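Trurkero Table Clearing – read me first

Version of 9/3/24, looked after by Ewan Mudgway

Hello, and thank you for taking the time to open this file before diving into the folders. Trurkero is a collection of short recordings about one very ordinary chore, clearing a table and sorting what was left on it. There are 2,857 recordings in all, made with 156 different objects, and every one of them takes place at a table in the Trellinlow hall.

What's in it

Mostly the kind of stuff that piles up on any table by the end of an afternoon. Bottles make up the biggest group, followed by paper (flat, folded and crumpled), then cups, lids, wrappers and a long tail of odds and ends that I have put under "other" after going back and forth on it for far too long. Crumpled paper gets a label of its own, paper_ball, and I'd ask you to keep it apart from paper_flat if you merge anything – the two behave so differently that lumping them together made a mess of our first version.

Containers are labeled as tray or bin. A tray is low and open, and a bin has taller walls. Color goes in its own column, so you will find "tray, blue" and "bin, white" and so on, and if a container is only partly in view it still gets a row.

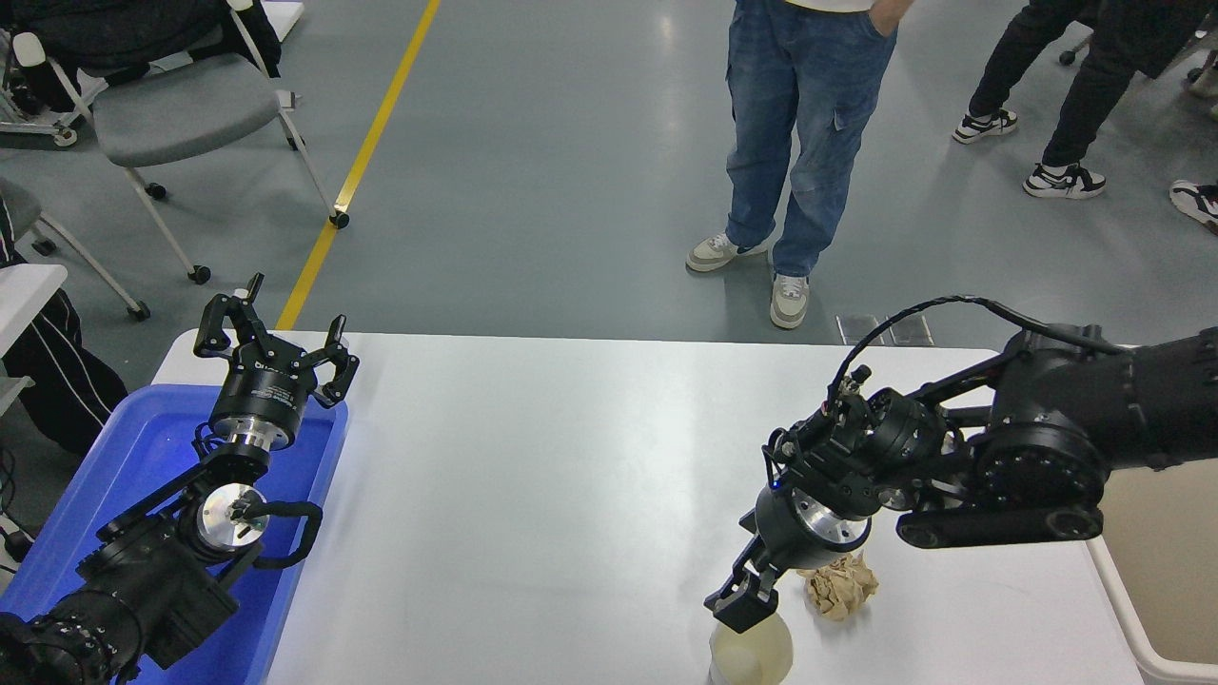

Bottles were the hardest to agree on. We started with clear and solid and soon found that plenty of them are neither, so there is now a third value, translucent, and I would use it whenever you are in doubt. Please don't guess at what a bottle once held. If the label is gone, the contents column stays blank, and a blank there is a perfectly good answer!

How the folders are laid out

objects.csv has one row per object
recordings.csv has one row per recording, with the objects listed in the order they were moved
notes/ holds my own comments, some of them rambling, sorted by month
kukton/ is the older set, kept as it was and using the old labels

Known problems

The 2 sets of notes from November use "basket" where everything else says "bin". I keep meaning to fix this. Long file names get cut at the end on some computers, so unpack to a short path if you can. The Akgül sorting sheet, which a few of you have asked for, is in notes/ as well, and it does not cover lids.

Size and use

Allow 4,000 MB of free space for the full set. You're welcome to use it for teaching, for research or simply out of curiosity. If you spot a wrong label, send me the recording number and what you think it should say – I read everything, though it may take me a while to write back.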